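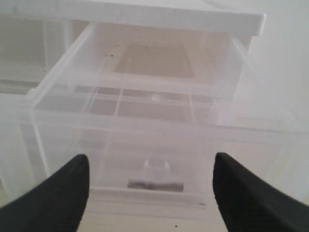
L'ouverture d'un tiroir figure parmi les opérations que les méthodes de chronométrage classiques ne retiennent pas comme tâche. Chez Pladeck, prestataire logistique spécialisé dans la préparation de petites commandes, elle était incluse dans le geste de prélèvement et ne recevait aucun temps propre. L'introduction de bras robotisés à l'atelier d'essai a obligé le service méthodes à la décomposer. Il faut écarter les doigts de la pince, les amener de part et d'autre d'une poignée moulée en creux, basse sur la façade, puis tirer dans l'axe. Le plastique translucide complique la mesure de profondeur : le fond du tiroir, ses parois et le tiroir du dessus, encore fermé, se lisent les uns à travers les autres.

Le programme, baptisé Stusik en interne, a été présenté au personnel en avril. Il vise les postes dits « de complément », où une personne puise dans des blocs de rangement les articles trop petits ou trop irréguliers pour le convoyeur. Le site compte 740 références de ce type. L'objectif fixé par Urmas Kļaviņa, responsable de l'exploitation, porte sur les seules opérations d'accès : ouvrir, présenter, refermer. Le contrôle visuel et la mise en colis restent manuels.

La répartition paraît simple sur le papier. Elle a pourtant modifié le contenu du travail plus que ne le prévoyait l'étude initiale. Teresa Salgado, préparatrice puis référente de ligne, passe désormais une partie de son poste à qualifier des échecs. Chaque tentative interrompue est classée selon une grille : poignée manquée, tiroir en biais, contact avec un objet voisin, retrait incomplet. « On connaissait tous les tiroirs qui coincent, explique-t-elle. Il a fallu apprendre à dire de quel côté et à quel moment. »

Cette compétence descriptive n'apparaissait dans aucune fiche de poste. Elle a été ajoutée à la classification après deux réunions avec les représentants du personnel, avec une prime dont le montant reste discuté. Les opérateurs demandaient aussi que les relevés d'échec ne servent pas à évaluer les individus. La direction l'a accepté par écrit.
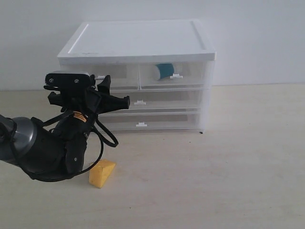 Bras et bloc de rangement sur une table de l'atelier d'essai. Un tube est visible dans le tiroir supérieur droit.

Le matériel d'essai est volontairement ordinaire. Muthu Kartha, ingénieur chargé de l'intégration, a écarté les bacs industriels à façade ouverte proposés par Amitz, qui auraient facilité la saisie mais imposé de rééquiper toutes les travées. Les blocs à tiroirs ont donc été conservés, y compris ceux qui combinent deux largeurs. Un tiroir étroit, tiré par un seul point, pivote légèrement dans ses glissières dès que l'effort s'écarte de l'axe. Un opérateur corrige ce défaut du poignet sans y penser. Le bras doit en recevoir la consigne.

Le taux d'ouverture réussie au premier essai s'établit à 78 % sur les tiroirs étroits et à 99 % sur les tiroirs pleine largeur. L'écart explique la décision de maintenir une présence humaine à chaque poste, alors que le schéma de départ prévoyait une personne pour 2 bras. Jurgita Ķēniņš, ergonome, y voit un point à surveiller : l'attente entre deux interventions est plus longue, l'attention demandée plus diffuse, et la fatigue déclarée en fin de poste n'a pas diminué. Les flexions répétées du poignet, en revanche, ont nettement reculé.

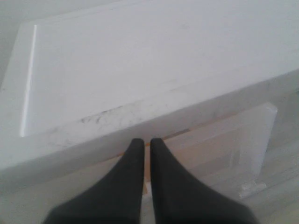
Reste la question du rythme. Le logiciel de supervision Bite enchaînait à l'origine les cycles sans pause, et l'opérateur devait suivre. Une temporisation a été introduite à la demande des équipes : le bras attend une validation avant de passer à la référence suivante. La cadence théorique baisse, mais les reprises de colis également, et le service méthodes a retenu ce réglage par défaut.

Roel Van der Linden, délégué du personnel, juge la concession utile et insuffisante. Il demande que la durée de temporisation soit fixée par l'équipe et figure dans l'accord de site, au même titre que les horaires. La direction souhaite la garder parmi les paramètres techniques. Le sujet est inscrit à l'ordre du jour de la prochaine réunion, avec l'extension des essais aux postes de retour.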